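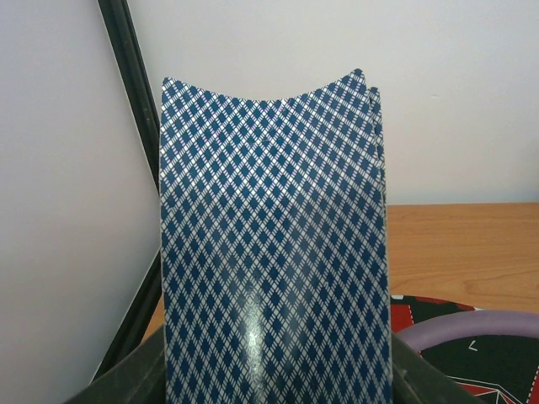

Blue diamond back, with a dip along the top edge.

Basement game room feels damp. Dehumidifier first, or new windows?

Posted by Nnamdi Akinola

Hi all, we moved into a 1960s ranch here in Kasden last September and I claimed the basement for board games, old records and a couch my wife wanted gone anyway. It's 840 square feet, poured concrete walls, carpet over the slab. Most of the year it's fine, but by the middle of summer it smells like a wet towel down there. Record sleeves go wavy, cards curl, and the closet door sticks until the furnace starts running again in the fall.

There's no standing water and I've never seen a puddle, even after a big storm. One contractor came out, looked at the little windows for five minutes and said replacing them would fix everything. My sister Damilola says buy a dehumidifier and quit worrying. I'd like to keep it under $500 if I can. What would you do first?

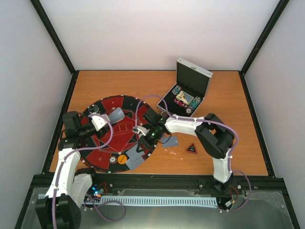

Round board in red and black, on the wood tabletop.

stakent_jo

I'd do the dehumidifier first, for sure! We had the exact same wet towel smell and I was this close to ripping out the carpet (glad I didn't, it's a nice carpet). Before you buy anything though, get a cheap humidity gauge and leave it down there for a while. Put it in the middle of the room, away from the vent. Mine was reading way higher than I expected, and now with the machine going it sits at 51 percent and the smell is gone.

Get one with a hose connection and run it to a floor drain if you have one. I emptied a bucket every night for a whole summer and I do not recommend it. Also keep those windows shut when it's muggy out. I used to open mine to "air it out" and all I did was let more damp air in, lol.

Lindemann

Check outside before spending money. Gutters clean? Downspouts dumping right next to the wall? Mine were. I added extensions and piled some dirt up so the ground slopes away from the house. It cost me one afternoon and a sore back.

Then do the plastic test. Pull back a corner of the carpet, tape a square of clear plastic to the slab, all four sides, and leave it a couple of days. If the underside is wet, moisture is coming up through the concrete and new windows won't touch that. If the top is wet, it's the room air.

And move the records off the outside wall in the meantime. Get them up on a shelf with a gap behind it.

dee_in_the_valley

windows. ours were junk and it was drafty as heck

Nnamdi Akinola

Thanks everybody. One of my downspouts ends right behind the record shelf, so I know what I'm doing tomorrow morning. Plastic goes down tonight.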